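4.2 Handing over the venues after the closing ceremony

The work of a games organizing body does not stop when the flame goes out, and we think the months that follow are the most interesting part of the whole story! Of the 28 venues used by the Brurnel Regional Games, 10 were built new and the rest were borrowed from schools, clubs and towns. Each one had to be given back in a state that its owner would accept, and it was here that we found the richest material (far more than in the official report, which gives the subject two pages).

The borrowed halls went back quickly. Most owners had signed a short agreement that listed the floor, the lights, the seating and the scoreboard, and the two sides simply walked through together with the list in hand. The rowing course at Shin was another matter. Its finish tower had been put up by one contractor, Mimineo, and its lane cables laid by another, Wurnix, and each firm held that the last repairs to the landing stage belonged to the other. Letters went back and forth from November until spring, and the local rowing club trained on half a course the whole time.

What excited us in the interviews was how freely people talked about this once the dispute was over. We spoke with 20 former staff members and 15 club officers, and nearly all of them brought up the same point without being asked: the handover date had been written into the building contract but never into the club's lease. A club could therefore be told that its venue was finished and still have no right to open the gate. We had not expected such a small gap in the paperwork to explain so much, and it sent us straight back to the leases for the other new venues, where we found the same gap in all but one.
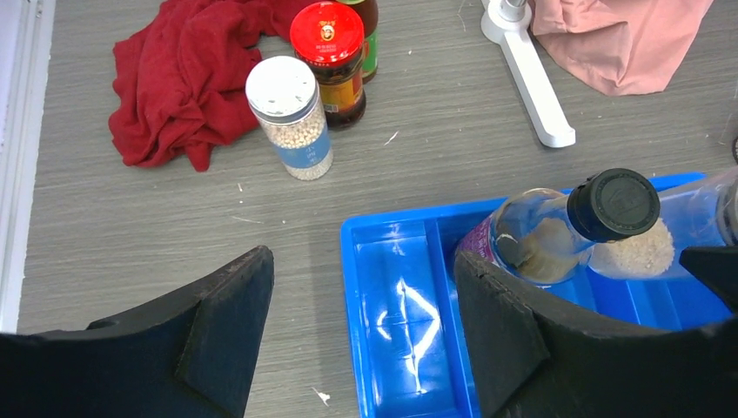 Figure 3. Tabletop with a crumpled red cloth and items in a blue tray.

Ok-hee Noh, reading an early draft of this section, objected that we had made the leases carry too much weight, and that the clubs could have pressed for a date themselves while the games were still being planned and everyone was eager to please them. We find this a very useful challenge. The minutes from Shin do show two meetings at which the lease was on the agenda and the opening date was left for later. Whether the club felt able to insist is harder to tell from minutes alone, and we return to it in Section 5 with the letters the rowers kept.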